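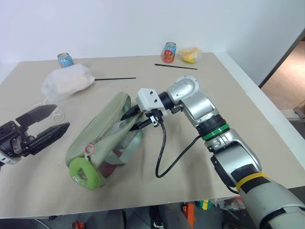
What does Gonach work on?

Gonach develops control methods for two-armed robots that handle soft containers: bags, pouches and packets that change shape when they are touched.

We are a research company with four permanent staff. Corey Donnelly leads the learning work and Vaughan Mahuika is responsible for hardware and calibration. Our main output is a method called Halo, together with the recordings and test procedures needed to train and check it. We do not sell robots. Partners bring their own arms, and we supply the trained controller, the task definition and a report on where it fails.

The method

A rigid object can be described well enough by its position and its angle. A pouch cannot. Its opening may be wide or almost shut, and the same pull on the same corner gives a different result depending on how the contents have settled. Most grasp planners we tested chose a reasonable first contact and then had no means of correcting it.

Halo treats the rim of the opening as the thing to be tracked. At each step the controller estimates a closed curve around the rim, including the parts hidden by a gripper, and attaches a confidence value to each section. One arm is assigned to hold and the other to act. If confidence drops near the acting gripper, the holding arm makes a small movement intended to expose the rim, and the estimate is updated before work continues. Roles can be swapped in the middle of a task. The swap was the last part to become stable and still accounts for most of our engineering time.

Training uses 300 demonstrations per task, recorded by an operator who drives both arms. Failed attempts are kept and labelled. An earlier version, trained on successful attempts only, tended to repeat a missed grasp in the same place until the time limit was reached. 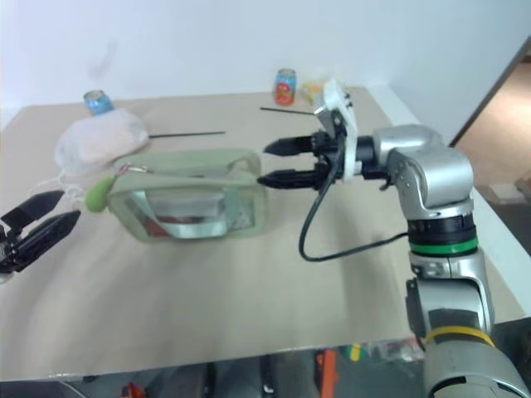 Two-arm bench: zippered pouch, with cans and thin black rods also on the table.

Testing

Each controller is tested on a table that also carries items unrelated to the task. We consider results from a bare table to be of limited use. Positions are changed between trials and the operator may not adjust an object once a trial has started. A trial counts as a success only if the container ends in the required state and no other item has been knocked to the floor.

Known limits are as follows. Clear plastic windows reduce the accuracy of the rim estimate. Very thin bags can fold over the fingertips, and the controller does not yet detect this reliably. Handles and zipper pulls are sometimes taken for part of the rim – a correction is under test.

Partners and publications

Cosgrove provides fingertip parts and carries out wear measurements on them. Kastalari runs a second copy of our bench and repeats our trials independently, using its own operators. Where the two sets of results differ, both are reported.

The current Halo technical note was revised on 16th April. The next revision is planned for June and will cover role swapping in more detail. Copies are available on request, as are the labelling rules for failed attempts.

This website uses cookies to remember your settings and measure visits. Accept all | Manage preferences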